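Stellham Reusable Containers Project
Progress report to the Ciltdale Fund, third period
Prepared by Latifa Soliman, project lead

1. Summary

Work in this period covered the second round of container trials, the revised filling and closing procedure, and the first deliveries to the Prakari kitchen. Of the 14 container types on the original list, three remain under consideration. The order of 1,000 units planned for October has been split into two parts, for the reasons given in section 4. Spending is within the agreed budget. No change to the end date is requested.

2. Container selection

The types removed from the list fell into two groups. The larger group failed on the lid: either the rim distorted after repeated washing or the lid could be seated at an angle without the user noticing. The smaller group was withdrawn on cost or because the supplier could not confirm continued stock. Opaque containers were also ruled out at the request of the Prakari kitchen, where staff need to see the contents and the fill level without opening the lid.

The three remaining types are all transparent in the body and have a separate coloured lid. Lid colour is used to show the product group. Pink has been assigned to sauces and dressings, and the list for the other groups will be fixed once the kitchen has agreed its labels. Colour is a secondary marker only; a written label is still required on every unit.

3. Bench trials

Handling trials were carried out on the long table at Stellham. Small containers were assessed separately from bottles, although both were kept to hand so that contents could be moved from one to the other. The table is made up of two sections, and containers are now placed clear of the join before the lid is handled. This has been added to the written procedure.

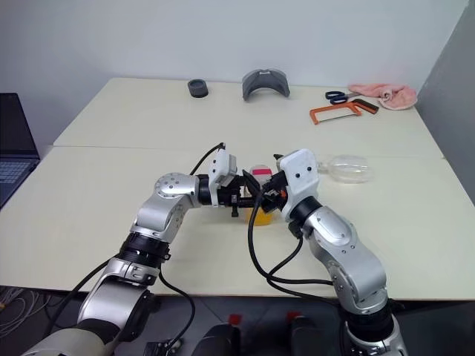
Figure 1. Small pink-lidded container with yellow contents; clear bottle on its side to the right.

Each container type was put through the same sequence: fill, close, invert, stand, reopen, wash. A total of 207 closures were logged in the period. Leaks were recorded at the inversion step and again after standing. Type B gave the most consistent result with thin liquids. Type A was easier to open but lost some liquid at the rim when filled above the marked line. Type C performed well with thick sauces and has not yet been fully tested with oil.

Cleaning results were less clear. Yellow sauces containing turmeric left a stain on types A and C, which washing reduced but did not remove. The stain does not affect use, but the kitchen has asked whether stained units would be accepted by customers. A short survey will be run at the Tạ counter to settle this.

4. Issues and changes

The supplier of type B has changed its minimum order for coloured lids. The first part of the order will therefore be made up of pink lids only, with the remainder to follow when the colour list is agreed. Unit price is unchanged. Delivery charges will rise slightly and will be met from the packaging line of the budget.

The return rate from the Tạ counter cannot be reported yet. Returned units were mixed with older stock at the wash stage and could not be separated by date. Units are now marked on the base before they leave Stellham.

5. Next period

Complete the oil tests on type C.
Agree lid colours and labels with the Prakari kitchen.
Place the first part of the order.
Run the customer survey on staining and report the result.
Submit return figures for marked units.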